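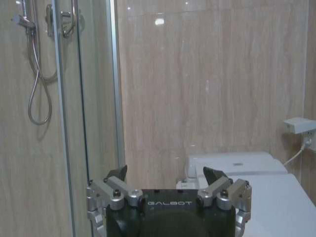
Pinza abierta frente a la cisterna, junto a la mampara de la ducha.

Jornada de puertas abiertas de Undico: preguntas frecuentes sobre la demostración de limpieza de baños

Última revisión: domingo, 19 de junio de 2022

La página recoge las consultas recibidas por correo y en el mostrador de acreditación. Las respuestas se refieren a la demostración del edificio Oteditz y no a otros desarrollos de Undico. Para la edición de julio se mantienen el recinto y el formato, salvo en los puntos en que se indica lo contrario.

¿Qué se muestra en la demostración?

Manipulación con dos brazos en un aseo de tamaño doméstico. El programa del proyecto Panyasiri se divide en cuatro bloques: aproximación al inodoro, apertura y cierre de la tapa, manejo de útiles de limpieza y retirada de objetos pequeños. Cada sesión incluye dos de los cuatro bloques. El orden se fija por la mañana y se publica en la puerta de la sala.

¿Dónde tiene lugar?

En la planta baja del edificio Oteditz, dentro del parque tecnológico Juvusitz. La entrada de visitantes está en la fachada norte. El acceso por el muelle de carga queda reservado al personal.

¿Se ve el robot directamente o por pantalla?

De las dos maneras, por turnos. El aseo es estrecho y no admite público en el interior mientras los brazos tienen tensión. El grupo sigue el trabajo desde la sala contigua, en monitores que reciben la señal de la cámara superior y de las cámaras de muñeca. Al terminar el bloque se cortan los accionamientos y se puede entrar de dos en dos.

¿Cuánto dura una sesión?

Cuarenta minutos: diez de presentación, veinte de trabajo y diez de preguntas. Cada intento está limitado a 300 segundos. Si se agota el tiempo, el operador detiene la secuencia, devuelve los brazos a la posición de reposo y registra el intento como incompleto. No se repite fuera de turno.

¿El robot trabaja de forma autónoma?

Depende del bloque. La aproximación y la apertura de la tapa se ejecutan con una política entrenada. El manejo de útiles se hace en teleoperación, con el operador en la sala contigua. El modo activo aparece siempre en la esquina superior de los monitores: A para autónomo, T para teleoperado. Si el operador interviene durante un bloque autónomo, el intento pasa a contarse como asistido — también cuando la intervención dura un solo segundo.

¿Por qué se ha elegido un inodoro y no una encimera o una mesa?

La mayoría de los bancos de pruebas de manipulación usan superficies planas, a altura cómoda y con espacio libre alrededor. Un aseo obliga a trabajar bajo, entre dos paredes, con superficies curvas y brillantes que devuelven reflejos a las cámaras. La porcelana tiene poca textura y la estimación de profundidad pierde puntos en las zonas de brillo.

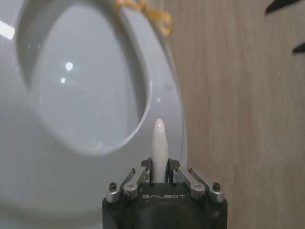
El agua añade otra dificultad. Una superficie en reposo refleja la luminaria del techo, y el sistema de visión puede interpretar ese reflejo como un objeto o como un hueco. En Panyasiri la zona del agua se enmascara antes de calcular la trayectoria y el borde interior de la taza se usa como referencia geométrica. La máscara se recalcula cada vez que el brazo se detiene, nunca durante el movimiento.

¿Qué útiles de limpieza se emplean?

Útiles comerciales de mango rígido, sin adaptar. Se descartaron los mangos telescópicos por el juego de la unión: bajo carga lateral la punta se desplaza y la posición calculada deja de ser válida. Los útiles se revisan al principio de cada jornada y se sustituyen cuando el mango presenta marcas profundas en la zona de agarre.

¿Se usan productos químicos?

Durante las visitas, no. Se trabaja con agua del grifo. Los ensayos con detergente se realizan en días sin público, con extracción forzada y con fundas en las muñecas.

¿Cómo se controla la fuerza?

Por corriente de motor en las pinzas y por par estimado en las articulaciones del brazo. El umbral de parada es distinto en cada bloque: el más bajo corresponde a la tapa, que transmite golpes a las bisagras, y el más alto al cepillado. Al superarse el umbral, el brazo no retrocede de inmediato. Primero se queda rígido, después cede en la dirección del contacto y solo entonces se retira por el camino de entrada.

¿Qué datos se han usado para el entrenamiento?

La política de tapa que se enseña en la visita procede de 600 episodios teleoperados, grabados en este recinto y en otro de distribución simétrica. Se excluyeron los episodios con fallo de sincronización entre cámaras. Los episodios con agarre fallido y corregido se conservaron y llevan etiqueta propia.

¿Se pueden consultar esos datos?

No de momento. La ficha técnica del conjunto puede pedirse a Houda Ouali en el mostrador. Incluye formato, frecuencia de muestreo y criterios de exclusión, sin imágenes.

¿Qué medidas tiene el recinto?

El paso libre de entrada es de 800 mm. La plataforma del robot se introduce de frente y se coloca siempre en la misma marca del suelo; no maniobra dentro del aseo. La altura de referencia para la cámara superior, tomada desde el suelo hasta el origen del sistema de coordenadas, es de 955 mm. Ambas cifras figuran en la hoja que se entrega al entrar.

¿Cómo se reparten el trabajo los dos brazos?

Por zonas. Cada brazo tiene asignado un volumen propio y existe un volumen común, encima de la taza, en el que solo puede entrar uno a la vez. El planificador reserva ese espacio y lo libera cuando la muñeca ha salido por completo.

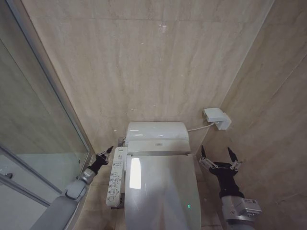 Los obstáculos fijos se introducen a mano en el modelo del recinto, antes de la primera sesión, y no se detectan en tiempo real. La lista incluye paredes, mampara, cisterna o carcasa trasera y tomas de corriente. Los asientos electrónicos complican el modelo más que los convencionales: el panel de botones, largo y estrecho, queda en el costado izquierdo, justo en la zona de entrada de uno de los brazos, y por el derecho sube un cable fino hasta el enchufe de la pared. El panel se trata como volumen prohibido con margen adicional. El cable se modela como un plano completo entre el asiento y la toma, aunque ocupe mucho menos, lo que resta recorrido al brazo derecho.

¿Puede el robot pulsar los botones del asiento?

La función no forma parte del programa. Técnicamente requeriría leer los iconos y confirmar la pulsación, y ninguna de las dos cosas se ha validado en Panyasiri.

¿Las dos pinzas son iguales?

No se exige que lo sean. El controlador admite una pinza distinta en cada brazo y guarda por separado la geometría de los dedos, la apertura máxima y el punto central de la herramienta. Cada cambio de pinza obliga a repetir la calibración entre mano y cámara. El procedimiento ocupa media hora y se hace fuera del horario de visitas.

¿Qué ocurre si hay que parar?

Hay una seta de emergencia en la sala contigua y otra en la puerta del aseo. La pulsación corta la alimentación de los motores y activa los frenos. Los visitantes no deben tocarlas salvo instrucción del operador o peligro evidente. Después de una parada, la reanudación exige comprobar a ojo la posición de los brazos y volver a reposo a velocidad reducida.

¿Cuál es la tasa de éxito?

No se publica una cifra única. Los resultados de cada jornada se exponen en el tablón de la sala contigua, desglosados por bloque y por modo, con los intentos asistidos en columna aparte. Se recomienda no comparar bloques entre sí: el criterio de finalización de la tapa es un ángulo, mientras que el de la retirada de objetos es la ausencia del objeto en una zona marcada.

¿Cómo se decide que la tapa está abierta?

Por visión, desde la muñeca, con los dedos separados del asiento y el brazo quieto. El sistema ajusta una elipse al contorno y compara su inclinación con la registrada en calibración. Si el asiento se ha levantado junto con la tapa, el episodio se anota con un código diferente.

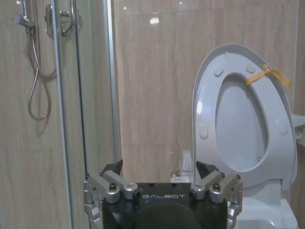

Hicham Lamrani objetó en el turno de preguntas que el criterio por ángulo premia los casos en que la tapa queda arriba por inercia, sin control del brazo en el último tramo, y propuso exigir contacto hasta el final del recorrido. La observación se ha trasladado al equipo. En la edición de julio se registrarán los dos criterios en paralelo — ángulo y contacto mantenido — y el tablón mostrará ambos.

¿Afectan los reflejos de la mampara?

Sí. El vidrio duplica bordes y el perfil metálico genera líneas verticales que el detector puede confundir con la esquina de la pared. La solución actual consiste en recortar esa parte de la imagen en los bloques que no la necesitan. En la retirada de objetos no es posible recortar, y el bloque se ejecuta a menor velocidad.

¿Se permite grabar?

Fotografía sin flash, sí, desde la sala contigua. No se permiten trípodes ni focos: cualquier fuente de luz adicional invalida la calibración de exposición de la jornada. El vídeo requiere autorización previa por escrito.

¿Pueden asistir menores?

A partir de doce años y acompañados. La entrada al aseo después del bloque queda limitada a mayores de dieciséis.

¿Cómo se reserva plaza para julio?

Mediante el formulario de la página de Undico, apartado Visitas. El cupo total es de 300 plazas. Los centros de formación deben indicar en el campo de observaciones el nombre de la persona responsable del grupo y si solicitan la presentación técnica ampliada. Las cancelaciones se admiten hasta la víspera, y las plazas liberadas se asignan por orden de lista.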